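Plutari Archive Reader: User Guide
Section 5: Setting up a reading project for opinion and foreign affairs material

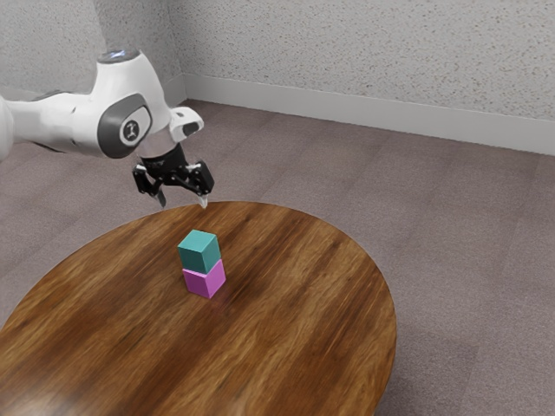 Robotic arm with black gripper over a round wooden table.

5.1 Before you begin

The steps in this section apply to editors who collect opinion articles, NGO reports and government statements in one project. You need an editor account and the name of your shared folder. If your organisation uses the Rundemham server, ask your administrator for the server address first.

Note: Reader accounts can open a project but cannot create one.

5.2 Creating the project

1. Sign in and choose Projects, then New.
2. Type a name. Names can have up to 200 characters and may include accents and Hebrew, Arabic or Cyrillic letters.
3. Choose the Opinion and Policy template. It adds separate fields for the author, the author's stated affiliation and the publisher.
4. Select the shared folder.
5. Click Save. The project opens on an empty Sources page.

Caution: The template cannot be changed after the first source has been added. To use another template, delete the project and start again.

5.3 Adding sources

1. On the Sources page, click Add.
2. Paste the web address of the article, or drag in a PDF.
3. Check the date. Plutari reads it from the page header, and some newspapers put the date of the last correction there. Type over it if it is wrong.
4. Set Type to News, Opinion, Report or Statement. Guest columns should be entered as Opinion even when the newspaper files them under another heading.
5. Fill in Affiliation exactly as it is printed. Do not shorten the names of institutes or ministries.
6. Click Add to project.

Documents longer than 262 pages are split into parts when they are imported. The parts keep the original page numbers and appear together in search results.

Note: Letters to the editor have no type of their own. Enter them as Opinion and tick Letter.

5.4 Linking replies

Opinion articles often answer one another. A link keeps the two together when the project is exported.

1. Open the later article.
2. Click Links, then Reply to.
3. Search for the earlier article by title or author and select it.
4. If the reply quotes the earlier article, tick Contains quotation and enter the page or paragraph.

An article can be linked as a reply to up to five others. Translations are handled separately: use Links, then Translation of, and choose the language from the list.

5.5 Place names

Disputed place names are kept as the source prints them. To make searches find every form, open Settings, choose Names and switch on the Balogh list. You can add your own forms at the end of the list, one per line.

Caution: Switching on the list rebuilds the index. Other editors cannot add sources until the rebuild has finished.

5.6 Exporting

1. Choose Project, then Export.
2. Select Plain text, Spreadsheet or Pandel format. Only Pandel format keeps reply links.
3. Tick Include editor notes if you want them in the file.
4. Click Export and choose where to save it.

If the export stops with error 2, the shared folder is full. Free some space and repeat from step 1.

Section last revised: Nov 21, 2020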